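Soddale Chores: README

Hello! I'm writing this mostly for people who've just downloaded the thing and want to know what they've got. Soddale is a set of short recordings of a robot arm having a go at small household jobs: stirring a drink, putting blocks away, wiping up. There are 3044 recordings over 64 jobs, all done on a tabletop and all steered by a person. I started it because friends kept asking me when a machine would do their washing-up, and I got tired of shrugging.

Why stirring gets its own folder

People laugh at this one, but I think it's the best test we have. A mug of something dark, filled most of the way, with a thin thing standing up in it — you and I don't even look. An arm has to find the stirrer, take hold of it without tipping the mug and then move it in a circle without dragging the whole lot along the table. The blocks nearby aren't part of the job, so a program that goes for them has misunderstood.

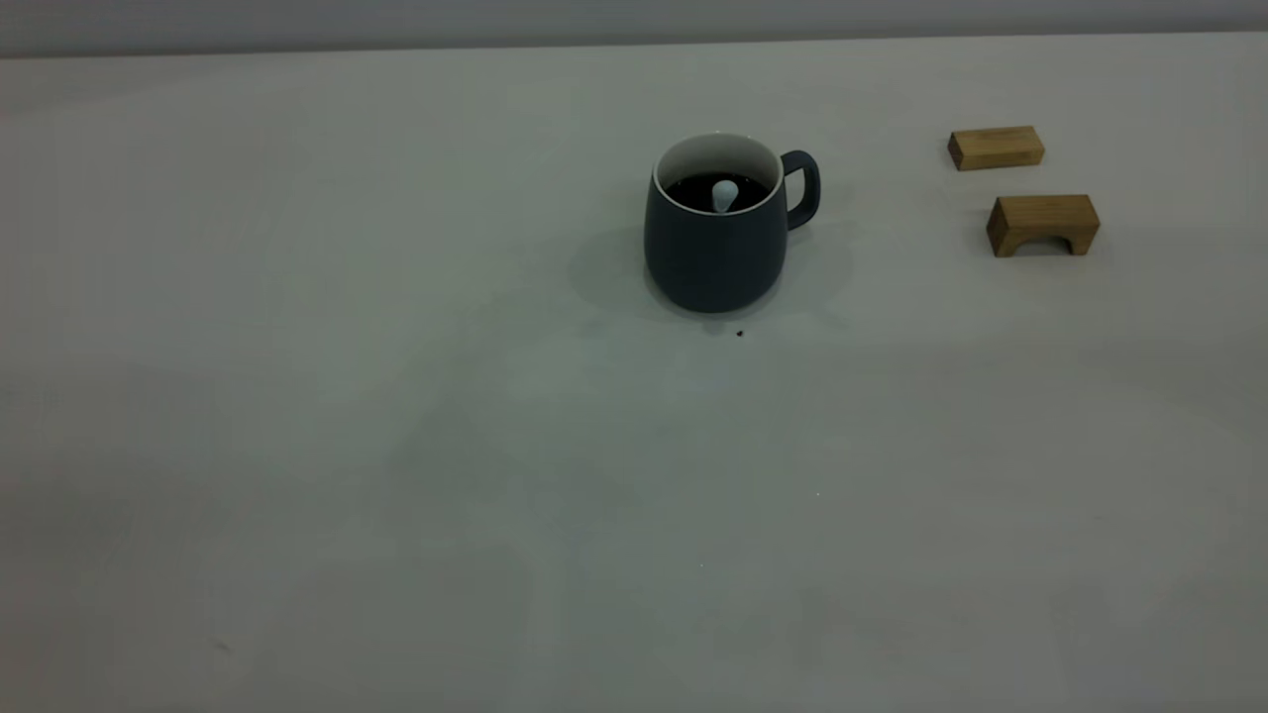 What's in each recording

Two views (one fixed, one at the wrist), the positions of the arm's joints, whether the gripper is open or shut, and a plain sentence saying what the job was. Around 600 recordings have a second sentence from a different person, and I'd start with those if you care about wording (people really don't agree on what to call a stirrer!). The folder called hindano is the tidied version. The one called oshima is rawer, with all the long pauses left in. Please don't mix the two when you're reporting results.

So can they do chores yet?

Some, on a good day. Moving blocks is pretty much fine. Anything with liquid in it still makes me nervous, and the wrist view explains a lot of that: from close in, the mug and the stick are both a bit soft at the edges, the drink is nearly black, and the program has to decide from that where the stick ends.
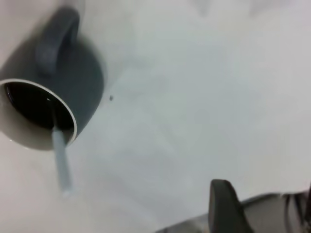
Kazue Hosoda wrote back after reading a draft of this and said I was being too gloomy. Her view is that a kitchen helper doesn't need to stir nicely, it needs to know when to stop and ask, and that I should be scoring that as well. Fair point, and I've added a column for it, though only 7 jobs have it filled in so far.

Known problems

The gallport split has a few recordings where the two views are slightly out of step. I'll fix those in October.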